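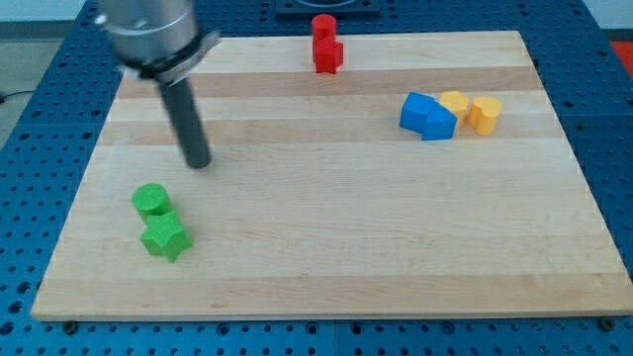 Colored blocks on a light board, blue work table.

Petcombe Public Library Forum
Board: Collections and Circulation
Topic: Lending toys and puzzles with missing pieces
17 Mar 2021

circ_policy_desk
Members are invited to comment on a proposed change to the lending rules for the toy and puzzle collection. Under the present rule, any set returned with a missing piece is withdrawn from the shelf until the piece is found or replaced. The collection has 348 sets in the catalog, and 109 of them are now withdrawn. Most lack a single piece.

The proposal is as follows. A set may go back on the shelf with a piece missing, provided the missing piece is listed on the lid label and in the catalog record. Jigsaw puzzles of more than 2000 pieces would be exempt from checking altogether. Sets for children under three would stay under the present rule.

Comments will be read before the rule is put to the branches.

hoser_branch_kids
The Hoser branch supports the proposal for blocks, train track and building sets. A child does not notice that a block set is short by one. Families at our branch have been asking for the wooden train since September, and it is still in the back room for want of one connector.

We would ask that the label be printed. Handwritten labels fade, and the next person at the desk cannot read them.

puzzle_shelf_reader
I must object to the part that concerns jigsaws. A jigsaw with a missing piece is a spoiled jigsaw. I borrow one every few weeks, and a large puzzle takes me most of a month. To learn at the end of that month that the piece was never in the box is a poor use of a borrower's time. Exempting the largest puzzles from checking places the burden on exactly the people who spend the longest on them.

circ_policy_desk
The objection is noted. For information, checking a puzzle of that size by hand takes a staff member the better part of an afternoon, and weighing the box has been tried. The scale at the main desk is not fine enough to detect one piece.

lozano_street_parent
Could borrowers not report it themselves? A slip inside the lid would do. The person who finishes the puzzle knows better than anyone whether it is complete. I would gladly fill in a slip. I would not gladly fill one in if it meant a charge on my card.

puzzle_shelf_reader
A slip is acceptable to me, on the condition that it is dated and that the charge is dropped. At present people say nothing and return the box, and one can hardly blame them.

returns_and_repairs
A word from the repair side. Replacement pieces are less of a problem than the proposal suggests. Fomier sells spare parts for its sorting boards and stacking sets, and the last order we placed cost 39 dollars with shipping. It put a good many sets back into use. What holds us up is that pieces come back loose in the book drop, with no sign of which set they belong to. We have a tray full of them.

A small colored mark on the underside of each piece would settle this. Nail polish works well on painted wood and does not rub off quickly. It should not be used on anything a baby may chew.

hoser_branch_kids
We tried marking pieces with stickers. They were peeled off within a few loans. I would be willing to try the polish on the older sets, although I do not care for the look of it.

dominoes_and_dice
I would like to see games handled separately. A memory game without its partner card cannot be played properly, and the same goes for dominoes. "One piece missing" means very little for a bucket of blocks and a great deal for a deck of cards. The rule as drafted treats them alike.

circ_policy_desk
That is a fair point, and the draft will be amended. Card games, dominoes and matching games will remain under the present rule – withdrawn until complete. Blocks, track and building sets will move to the labeled system. For jigsaws, the desk will prepare a report slip with a space for the date, and the charge for a single missing piece will be put forward for removal.

puzzle_shelf_reader
Thank you. I still hold that a puzzle reported as incomplete should go to the sale cart and not back on the shelf, and I ask that this be recorded.

circ_policy_desk
It is recorded. The revised draft will be posted on this board under the same topic.

lozano_street_parent
Please also put a copy up at the Lozano Street desk. Many of the families who borrow toys there do not use the forum.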